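### 4.2 Collecting in rooms people are still using

Most of our tabletop data comes from the lab in Jirkthorpe, where every object was bought for the purpose and goes back in its bin at night. We love those bins, but a policy trained only on their contents has an easy life. The objects are spaced out, the background is a plain wall, and nothing tall stands behind the target. The second half of the Stollell set was built to be harder than that, and it is the part of this project we are most excited to share.

For this half, operators took the hand-held gripper into working rooms and recorded short manipulation tasks with whatever was already on the furniture. The rule was simple: move what the task asks you to move, and leave the rest alone. Irfan Teoh and Rocío Figueroa wrote the task cards, and Vilja Laaksonen trained the operators, usually in a single afternoon. Each operator got the same short instructions. Approach slowly, keep the fingertips in view, open wider than you think you need to, and stop for a moment before and after contact. That last point helps a great deal when demonstrations are cut into segments later.

We recorded 500 demonstrations this way. Every one of them has a moving camera, because the camera rides on the tool, and the view swings whenever the wrist turns. We did not stabilize the video. The policy sees the world from the same place at run time, so it may as well get used to it.

The mouse-and-pad task (Figure 3) is our favorite of the group. The card reads "mouse on pad" or "mouse off pad," and the operator does one or the other. It sounds trivial, and for a person it is. For the policy it brings together a rounded object with few good places to hold, a thin target lying flat on the table, and a goal that depends on the relation between the two. A printed pad makes it better still, as the drawing is partly covered when the mouse is on it and much easier to see when the mouse is off. 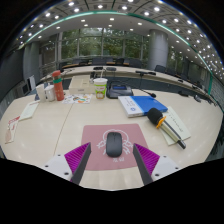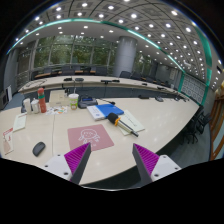

**Figure 3.** Gripper view in a large meeting room, mouse-and-pad task. First picture: the mouse is on the pad, between the open fingers. Second picture: the mouse is on the bare table, to the lower left of the pad. The handheld microphone and the drinks are not part of the task.

We labeled each segment with the relation at its start and at its end, using three classes: on, off, and partly on. The third class was added after Gudrun Seidel went through an early batch and found that two labelers disagreed most often when the mouse overlapped the rim of the pad. With only two classes, those cases were being settled by mood. With three, the disagreements nearly went away, and the few that were left went to a third labeler.

The relation labels are never given to the policy as input. We use them in two places. First, they balance the training batches, so that the policy sees as many endings with the mouse off the pad as on it. Second, they train a small side network that reads the current view and predicts the relation. At run time this side network decides when the task is done. Before we had it, the policy had a charming but useless habit of finishing the job and then going back to do it again.

**Clutter as a training signal.** We had expected background clutter to be a cost we would pay for realism. To measure that cost, we trained two policies of the same size with the same number of demonstrations. One used lab recordings only. The other used an even mix of lab recordings and room recordings. We then tested both in the lab, on the plain table, where the lab-only policy should have had every advantage.

The mixed policy did better there too! It approached from more sensible angles and recovered more often when the first close of the fingers missed. Simone Prado's explanation, which we find convincing, is that the lab data lets a policy get by on cues that happen to work in one place, such as the distance between the object and the end of the table. The room data takes those cues away. Tables are curved, windows change with the hour, and there may be a water bottle standing where the lab would have a blank wall. What stays steady from one recording to the next is the pair of fingers and the thing between them, and the policy learns to attend to those.

We checked this idea by masking parts of the view during testing. When the upper part was grayed out, the lab-only policy lost much of its accuracy on the approach, while the mixed policy hardly changed. When a patch around the fingertips was grayed out, both failed, as they should.

**Where it still goes wrong.** Dark objects next to other dark objects remain difficult. So do glossy tabletops under many small ceiling lights, where bright spots slide across the surface as the tool moves. In those rooms the side network sometimes reports "partly on" for several steps in a row and the policy hovers, waiting for a verdict. Averaging the prediction over eight steps fixed most of the hovering and cost us a little speed. We kept that setting for all results in Section 5.

Loss of sight at the moment of contact is the harder problem. As the fingers close, they can hide the very boundary that tells us whether the mouse is on the pad. The operators dealt with this by instinct, tilting the wrist slightly to peek before letting go. We never asked for it, and the policy picked it up from them anyway, which delighted everyone in the group. The tilt shows up in policy runs on objects that had no such recordings at all, including the Varonetti cups used in Section 5.3.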